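Landgate Denture Care Notes: read me first

Hello, and thank you for picking up the Landgate notes. They are a plain collection of written advice on looking after full and partial dentures, gathered from the handouts we give people at our two clinics, Castitz and Prolldale, and tidied up so that other clinics can borrow them. If you only came for the wording on overnight soaking, it is in the file called night.txt and you are welcome to skip the rest of this page, though I hope you'll stay a while.

What's in the folder

There are 39 short notes, each saved as its own text file. They're sorted into four groups: daily cleaning, sore spots, relines and repairs, and living with a new set. Every note has a title, the advice itself, a reading level and the initials of whoever wrote it. The initials are mostly HH, for Harvey Hiebert, who has been making and mending dentures for longer than he likes to say, and FL, for me, Faraji Langat. I do the chairside teaching and most of the typing. 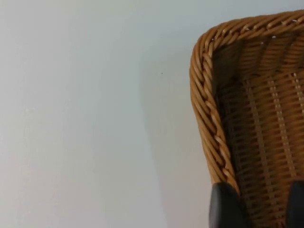

Daily cleaning is the biggest group and the one we get the most mail over. We ask people to take the denture out after meals, rinse it, and brush it with a soft brush and a mild liquid soap, because ordinary toothpaste is gritty enough to scratch acrylic. Brushing over a basin with some water in it, or over a folded face cloth, saves a good many cracked plates. Clasps on a partial want special patience, and when I'm teaching I point to a thick twisted rim like the one on this wicker basket, where every strand has a shiny rounded top and a darker side, and ask people to imagine cleaning down the sides as well as over the top. It gets a laugh, and then they usually go back and do the clasps again. The gums, the tongue and the roof of the mouth need a gentle brush too, and any natural teeth holding a partial in place deserve the most attention of all.

The sore spots notes are shorter, and we'd ask you to keep them that way if you reuse them. People reading them are uncomfortable and want to know whether to ring. The answer in nearly every note is yes, please ring, and please don't file the denture down at the kitchen table. If you can manage it, wear the denture for a few hours before your visit so that we can see where it rubs.
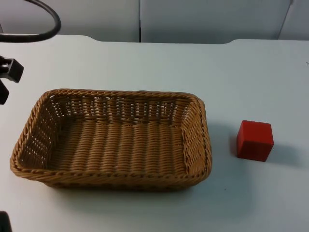 Nzioka Room, Denture and Removable Prosthetics Team, Landgate Dental

How the notes were written

Harvey and I began with the old photocopied sheets, some of which had been copied so often that the bottom line had gone missing. We read each one aloud to each other, argued over it, and wrote it again in everyday words. "Prosthesis" became "denture" wherever we could manage it. Where the two clinics gave different advice (Castitz was fond of cleaning tablets, Prolldale much preferred a brush and soap) we kept both and said so in the note.

Known gaps

Implant-supported dentures are hardly covered. The relines group was last read through in March and still mentions an after-hours phone line we no longer run, so please take that out of your copy. There's nothing yet for people who have trouble gripping a brush, and I'd dearly love to hear from a colleague who teaches this well.

Using and changing them

Print them, translate them, put your own clinic's name and number on them. We'd only ask that you leave the reading level where it is, and that a dentist or denturist looks over any advice you change. The notes are general and don't take the place of an exam. Corrections can be left at the front desk of either clinic, marked for Harvey or for me, and spelling mistakes are most likely mine.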